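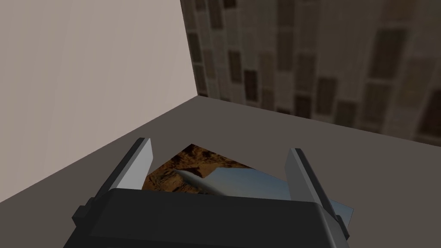 Fingers open over a printed sheet, one of the rendered test rooms.

Home | News | Kit and rooms | Forms | Back issues

Gripper money – where we are
30 Jul 2025
By the equipment desk

Quick one before the August break. Orders have to be in by the end of next month and we still have two quotes on the table for the second gripper.

Ostermann – 1,487 for the parallel gripper, mounting plate included, cable not. Lisier – cheaper on paper, but spare fingers are 344 a pair and we would want two pairs from the start. Delivery 8 weeks from either of them, so whatever we pick won't be on the bench before autumn. Plan your bookings round that please.

Meanwhile the simulated work carries on. Flat things on the floor are the main job at the moment, printed sheets mostly, laid at odd angles, plain walls and patterned walls. Thin sheet on a hard floor is a pig to pick up with flat fingers and it bears on what we buy. If the Brorkex runs say we need a thinner tip then the Ostermann set is out, they don't do one. Results wanted before the order goes in, not after, like last time.

Also in the pot – 546 left over from the Clollell project. Has to be spent this year or it goes back. Suggestions so far: extra licence seat, a proper storage rack, a new graphics card (won't cover it, I checked). My vote is the licence seat, we are queueing for the simulator most afternoons and it is silly.

What I need from you:
– any objection to Ostermann, in writing, with a reason
– finger shapes you have tried in sim and what happend
– anything under 546 that you'd use every week

Servicing for the old gripper comes out of a seperate line so don't ask for it here. Forms are in the usual folder – old version has the wrong cost code, use the new one.

Recent items
Booking the small workshop in August
Brorkex runs: how to name your files
Clollell project, closing notes
Old monitors – free to collect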